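Search this site Search

Clornex 500 Color Vision Lantern for Aircrew Medicals

By Estíbaliz Moya
May

The Clornex 500 is a desktop lantern for testing color vision in pilot and air traffic applicants. It shows pairs of red, green and white lights through two apertures. The examiner works the control box from behind the applicant, who names each pair aloud. It replaces the Lirach lantern, and existing Lirach score sheets can still be used.

Presentation order is held in memory and changes with each run, so an applicant who is retested on the same day does not see the same sequence. Each pair stays lit until the examiner moves on or the time limit set on the control box runs out. 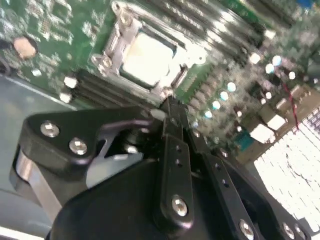
Applicants should sit in a dim room for 15 minutes before the test. Tinted glasses and tinted contact lenses must be removed. Ordinary corrective lenses are worn as usual and noted on the sheet.

Light output is checked at switch-on. If either aperture is out of range, the control box shows a fault code and the test cannot be started. Faulty units go back to the Sasteo workshop with a copy of the last calibration record.
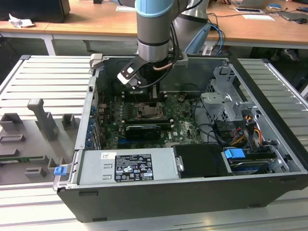
Ordering

Part number 3047. Supplied with control box, mains lead, dust cover and one pad of score sheets. Warranty is 2 years. The wall bracket is ordered separately from Escobar.

Calibration bookings: Amparo Collado, Sasteo service desk. Collections leave on Tuesday.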